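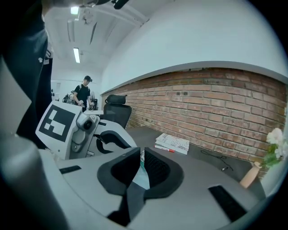 I'd been meaning to get out to the De Bruijn piano workshop in Skokurton ever since February, when one of my adult students came back from a visit and talked about it through half her lesson (we never did get to the Clementi). They open the doors to the public once a year, and this time it fell on 11th June, so I moved a few lessons, packed a sandwich and drove over. It's 221 miles each way from my studio, and yes, my back has opinions about that!

The workshop is in an old grain building down by the rail line. You sign in at a little desk, get a sticker, and then they take you through in groups of 12. My group was mostly teachers and tuners, plus a couple of families with kids who wanted to press everything. Fair enough, so did I.

We started in the wood room, where the soundboards sit and wait. The guide said the spruce stays there for years before anyone touches it. It smelled wonderful. Then came the stringing area, which was my favorite part of the whole day. I've been teaching piano for most of my life and I could not have told you how much pull there is on a set of strings, or how often a new piano has to be tuned before it settles down and behaves.

After that we went up a very steep staircase to the action room. If you've ever had a student ask why a key "feels sticky," I wish I could send you both up there. They had one key and its hammer mounted on a stand so you could press it slowly and watch every bit move. I must have done it twenty times. I'm going to draw it on the whiteboard for my intermediate kids, badly, and they're going to love it.

Lunch was on your own, and the only cafe in walking distance had a line out the door, so I was glad of that sandwich. In the afternoon there was a short recital in the showroom on two of the finished instruments. The big one is called the Trumine and it has the warmest bass I've heard in a long while – almost too much for that low ceiling. The smaller upright, the Skotum, was the one I kept going back to. It's light under the fingers without feeling flimsy, and I played some Schumann on it until a very patient man behind me coughed.

They also had a table of used sheet music. I came home with a stack of duets and a book of sight-reading studies with somebody's fingerings all through it in green ink. Some of them are really odd. I've tried a few and I'm keeping two.

A few things if you're thinking of going next year. Parking is on grass, so wear sensible shoes. The stairs to the action room are the only way up, and I didn't see an elevator. Book the morning tour if you can, as the afternoon one skips the stringing area. And bring a sweater, even in June. They keep the wood room cool!

Lessons are back on the normal schedule now. If yours was one of the ones I moved, check your email for the make-up time, and please bring your theory book along with you.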